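4.2 Mise en service de l'adoucisseur Garkex 2423

Avant toute intervention, fermer l'arrivée d'eau générale et débrancher le coffret de commande. L'appareil doit reposer sur un sol plan, à l'abri du gel.

1. Raccorder l'entrée et la sortie en respectant le sens des flèches moulées sur la vanne.
2. Placer la dérivation en position « Service ».
3. Rouvrir lentement l'arrivée d'eau et contrôler l'étanchéité des raccords.
4. Rebrancher le coffret, puis régler l'heure et la dureté mesurée au robinet.

Attention - la pression d'alimentation ne doit pas fluctuer pendant le premier cycle. Installer un réducteur si nécessaire.

4.3 Chargement en sel

1. Ouvrir le couvercle du bac et vérifier la présence du flotteur.
2. Verser le sel en pastilles jusqu'au repère supérieur, sans tasser. 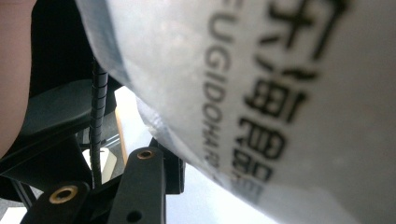 3. Refermer le couvercle et lancer une régénération manuelle - touche maintenue 2 secondes.

Remarque : le sel de déneigement et le sel fin de cuisine sont exclus. Tout autre produit versé dans le bac entraîne la perte de la garantie Stallitz.

Code d'erreur 50 : voir chapitre 7.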